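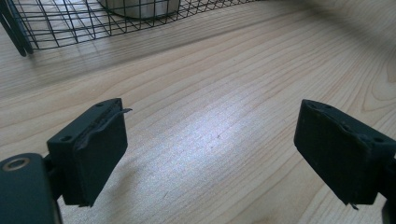

Pale tabletop with a black wire mesh basket.

Turkdale Work Table, pale finish
Item 2777
Sold by Willeo, used and new office furniture

We have been slow to list this one. Tables with blond tops get sold on the strength of words like "airy" and "Nordic," and we have taken enough of them back to be wary. The Turkdale comes to us from Declercq, who would like us to say that it "brings calm to any room." It is a table. What follows is what we think of it after having one in the shop since June.

The top

The grain is the reason people stop in front of it. The lines are fine and close together, they run at a slant, and in places they bend into long ovals. No two tops match. If you order two tables to push together, the lines will not meet at the join, and we will not go through the stockroom looking for a pair that does. We tried that once for a customer in Catudham and it took most of an afternoon.

Declercq calls the finish "satin, glare-free." We accept satin. We don't accept glare-free. Put it under a strong ceiling light or square to a window and you get a bright patch with a bluish-white cast that hides part of the grain. If you read a lot of paper at your desk you will notice it. Turning the table a little helps, and so does a lamp off to one side. The sales sheet mentions neither.

On color: the top is pale. It is paler than the little sample chip, which has been handled by half the county and has yellowed. Please don't choose your chairs from the chip.
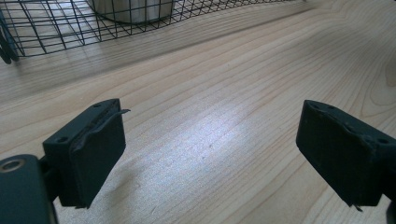 Blond top, with the grain curving into ovals.

Griet Prins wrote to us that she had wiped hers down every evening for a whole summer and still found small dark specks she could not swear were dirt, and she wanted to know whether she had bought a second. She hadn't. Specks and swirls are allowed under the maker's grading, and the grading is generous. We think it is a little too generous for the price, and we have told Declercq so. Their answer was that customers like character. Some do. If you want a top with no marks on it at all, buy a painted one.

What we would use it for

Writing, sorting mail, sewing by hand, a laptop. It is a decent place to lay out parts of something you are fixing, because small dark screws show up well against the wood. We would not use it as a kitchen table in a house with children, whatever the brochure shows. The satin finish is thin. A mug left overnight on our shop table gave us a ring, and the ring is still there for anyone who wants to come and look at it.

Wire baskets, pen trays and anything else with bare metal feet should get felt pads. The maker says the top "resists everyday scratching," and we have no idea what kind of day they had in mind.

Care

Damp cloth, then dry cloth. No spray polish, which leaves the shine uneven. The Declercq care kit costs extra and contains a cloth and a bottle of something that smells of oranges. We stock it because people ask for it. We have used it on one half of the shop table and plain water on the other, and we can't tell you which half is which.

Price and delivery

320 for the table, 62 for delivery within our usual area. Pickup is free. Bring a blanket for the top and somebody to take the other end. Assembly is not included and we don't offer it, though the instructions are clear enough apart from step 7, where the drawing is upside down.

Returns are accepted if the table is unused and in its original packing. "The grain looks different from my neighbor's" is not a fault, and neither is the reflection, now that you have read the part about it.

The basket is not included.

Questions about this item go to Shih-chieh Kuo at the front desk, who has the same table at home and likes it more than the rest of us do.

Page last checked Thursday, September 5, 2024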